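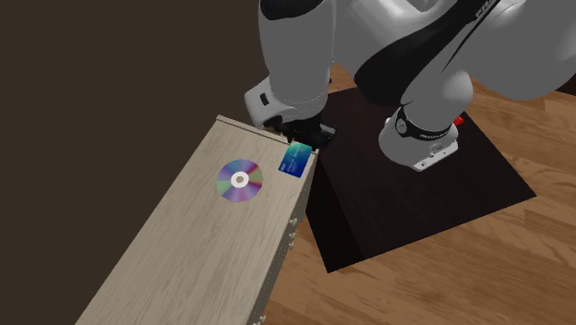 Fault first, everything else after. The contact fault we flagged in the March note is back and it's the reason the tidy-up task isn't signed off. Short version: the gripper comes down on a thin flat object, the solver lets the fingertips sink into the furniture top, then the contact force spikes and the arm gets thrown back. We see it worst with the blue card on the cabinet, fingers right over it and nearly no clearance to the wood. On a real arm that would be a protective stop at best, a bent finger at worst. So I'm treating it as a safety matter even though all of this is still in simulation.

Numbers. 1,541 episodes run on the Obi scene set since the last report. 35 ended in the spike. Of those, 11 threw the arm far enough that the wrist crossed the keep-out line on the operator side. Those 11 are the ones I care about.

What we know

Not random. Every one of the 35 was a thin object flat on furniture. Taller stuff never triggers it.

Descent speed matters but is not the whole story. Ekua Quartey halved it and still got the spike, just later in the approach.

The collision shape on the card is thicker than the card you see. Balakrishnan Fernandes found that one at 11:35 at night going through the asset files by hand. The planner thinks it has room, it doesnt.

The force limit in the controller did not trip. This is the bad part. It reads a filtered signal and the filter is slow, so by the time it notices, the arm is already gone. Same filter is in the build we were going to ship to the Gutilthorpe bench. That build is pulled. Please nobody reinstall it from the old link.

What we don't know

Whether Cenda (the contact library) is at fault or just how we call it. Fitzgerald Okafor has a stripped down case with them, no reply yet. Also whether the keep-out crossings would happen at all with real joint friction. I would rather not find out on hardware. 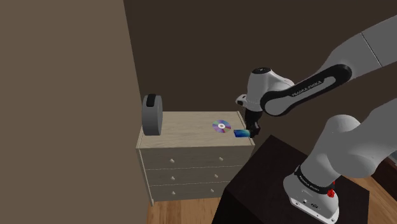 Scene changes. Kelly Bainbridge asked in review if we could drop the thin objects and hit the milestone that way. We could. Don't want to. People leave cards lying on things and the grant text says household clutter. What we did do is fix the order of the test layouts so a failure can be replayed exactly. The chest of drawers layout is the main one now, card near the right edge under the gripper, the disc just beside it and the gray cylinder down at the far left end. Replays match to the step on both machines, which they did not before.

Hardware work on hold until three things are done:

Raw force signal wired to the stop, filter bypassed. Ekua, in progress.
Collision shapes rebuilt for all thin assets. Balakrishnan, card done, rest to do.
Full rerun of the 35 bad seeds with zero keep-out crossings. Me, after teh first two.

Schedule and money. Milestone 2 slips. Clerkia integration doesn't, it never touches the arm. No extra funds requested, but we'd like to move the unspent bench time into compute for the reruns. Need a yes or no on that before the April call.

Logs and seeds are in the shared folder under contact fault. Questions to me direct.

Panagiotis Balaskas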